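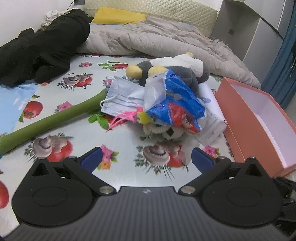

The Great Bed Pile

3/25/20

4 min read

Home Diary Recipes Garden About

Well, I did it! I finally got stuck into the spare room, and I'm so pleased with myself that I'm writing this with my feet up and a cuppa before I've even had a shower. Every lolly wrapper, soft toy and mystery gadget that has wandered into that room since Christmas went onto the bed, and I mean everything. I put my favourite glossy cloth down first, the one with the vegetables and flowers all over it, so I wouldn't get fluff and crumbs through the bedding. (Yasmine reckons it's a tablecloth and belongs on a table. Yasmine is welcome to her own beds.)

I love a big pile. Some people do a drawer at a time and feel very virtuous about it, but give me a heap any day, because then you get all the surprises at once! The penguin came out first. He'd been down the back of the wardrobe for goodness knows how long, and there he was flat on his back with his big fluffy white tummy in the air and his yellow feet sticking out, looking like he'd had a very good lunch. I had to stop and give him a squeeze. He was a present from Rakiya when I had my knee done and he sat on my hospital tray the whole time, so he was never going anywhere near the op shop box.

Then there was that bright pink rubbery thing with the long strands. I adore it. I couldn't tell you what it's called, but you can't walk past it without having a fiddle, and I lost a good ten minutes that way with the radio on. It's going in the basket by the phone, where I do most of my fiddling anyway.

A face mask turned up as well, one of the pleated ones with the white ear loops. I've put it in the top drawer in the hall with the bandaids and the thermometer so I know where it is.

And the packets! I'm a shocker for packets. The bright blue crinkly one with the red bit at the bottom had me stumped for ages, and I kept picking it up and putting it down again. I've decided that packets are the real reason my house is untidy. I open something, I get excited about what's inside, and off I go with the good bit, leaving the plastic wherever I happened to be standing. Viera does the exact opposite. She flattens everything and folds it into little squares, and she's got a whole jar of them on her windowsill, which looks gorgeous, by the way, like paper confetti. I might start a jar! 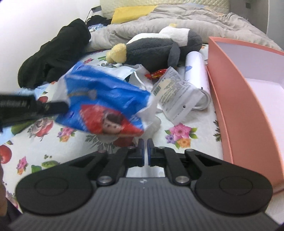 How I sorted it

I got four boxes from the garage and wrote on them in texta: KEEP OUT, PUT AWAY, GIVE, BIN. KEEP OUT confused Houshang when he came in looking for the scissors, and he stood in the doorway and wouldn't come any further, so I've changed it to LEAVE OUT.

The rubbish went quickest. There was a crumpled white packet with a barcode and rows of the tiniest writing, lying half over a glossy white cylinder with a sweet little blue heart on it. I was ever so taken with the heart. The cylinder went to PUT AWAY straight off, and I'd have kept it for the heart alone. A shiny red wrapper with yellow on it had tucked itself in under one of the soft toys, which is exactly where I'd hide if I were a wrapper.

The soft toys were much slower. I did try! There's a cream fuzzy one I picked up and put down three times, and in the end I let it stay with the penguin, so they've got each other for company on the chair by the window. Nasrin's two can choose one each from the others when they're next over.

By half past three I had the cloth clear enough to see the flowers again and I was quite giddy. I shook it out over the back step, wiped it down and pegged it on the line, and it looked so cheerful out there against the fence that I stood and admired it like a goose.

Still to do: the shelf above the bed (jigsaws, 20 of them, and I want every single one), the suitcase I'm scared of, and whatever that is behind the door. The colour on that wall needs doing too. I've had my eye on a soft green since last winter, and now there's a bit of floor to put a ladder on I might get the samples in April.

Ravioli for tea. Penguin supervising.

67 likes 20 comments Share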